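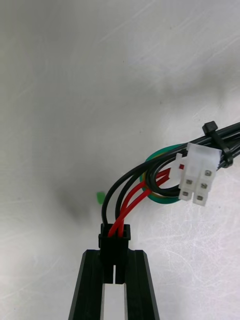 Figure 3. Two-position plug on the harness, with red and black wires entering from the top.

3.2 Wire routing at the small plug

The harnesses used in this study were supplied by Ravn in a batch of 400. Each one has a white multi-pin connector and a black two-position plug joined by short wires. We looked mainly at the short end, where most of the complaints from the Stullden assembly line had come from.

In the harness in Figure 3, the two red wires cross once just above the plug and then run side by side toward the white connector. The black wires take a taller and wider path and loop around behind the red ones. We scored a crossing and a loop separately, as Onu and Dalsgaard had done in their earlier work on fan cables.

Of the 400 harnesses, 277 had at least one crossing within the first 16 mm above the plug. Loops were harder to score. Two raters worked alone and then met to settle the cases where they disagreed - mostly wires that bowed outward without turning back. These were entered as bends and left out of the loop totals.

Wire color was recorded but played no part in the scoring. Harnesses with damaged insulation were kept in the sample and are treated in Section 3.4.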